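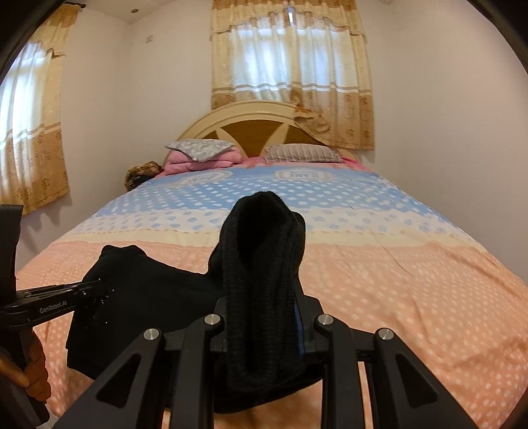

Slide 1. Black knit on a polka-dot bedspread, two hand-held grippers.

Speaker notes – "Can it do the laundry yet?"
Grigore Ardeleanu, Traltbridge evening series, October

Start when the side door is shut. Leave the slide up while people sit down.

Short answer first: partly. Machines wash and spin very well. They still fold badly, and pairing socks is worse. Tonight is about the part between the dryer and the drawer.

History, keep it to a minute. Read the line from the 1887 household manual about sorting stockings by hand on a flat bed. Most of us still do it that way.

Then the Lungu shop. They finish and bag work socks for Estard, 946 pairs on the day I visited. The knitting is automatic. The washing is automatic. At the end of the line there are people at a table, turning socks right side out and matching them. I asked the floor lead what she would hand over first. She said the bagging.

Pause for hands: who has tried a folding machine? Expect one or two.

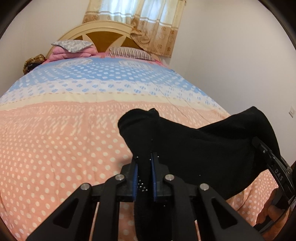
Slide 2. One sock, two fingers with blue ribbed pads.

Points to make on grasping:
A cup keeps its shape when you hold it. A sock has a new shape every time you let go.
Black on black is hard for a camera. Ribbing helps a little, heels and toes can vanish.
Two fingers can pinch a fold. Finding the cuff opening is a separate job, and picking up two layers by mistake is common.

Mavero trial next. We ran 200 sock pickups from a flat bed. Getting hold of something was the easy part. Holding it at the cuff, ready to match, was where almost all the trouble came. Say clearly that this was one arm, one room and one kind of sock. Do not let it sound like more.
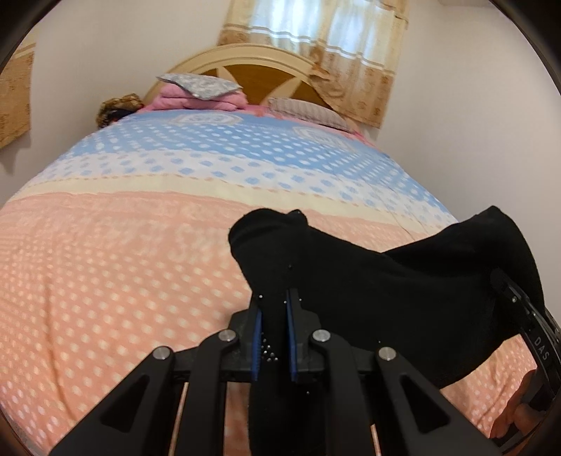 Cost. A shop like Lungu can pay for a machine that does one thing all day. A home can't. At home the same machine would have to do socks, then a fitted sheet, then a child's sweater with one arm inside out. I would put the shop first by a good few years – and I have been wrong on dates before, so say that too.

If running late, skip the sheet story and go straight to teaching by demonstration.

Teaching by demonstration: a person does the chore with the gripper in hand, and the recording is used for training. The useful thing is that people correct themselves without thinking. They shift a grip or pull a cloth toward them. Writing those moves out as rules is slow work. I tried it for towels and gave up at page 5.

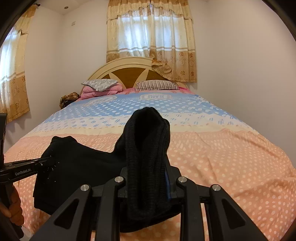
Two hands matter more than I used to think. Try matching socks at home with one hand in your pocket. You can do it, but you end up using the bed, your knee or your chin as the other hand.

Likely questions:
Will it take jobs at Lungu? Bagging, probably. Matching, not soon.
Should I buy one now? No. Buy all your socks the same color.
What about ironing? Different talk, see me after.

Last slide is the contact page. Lights up, return the clicker to the front desk by 9.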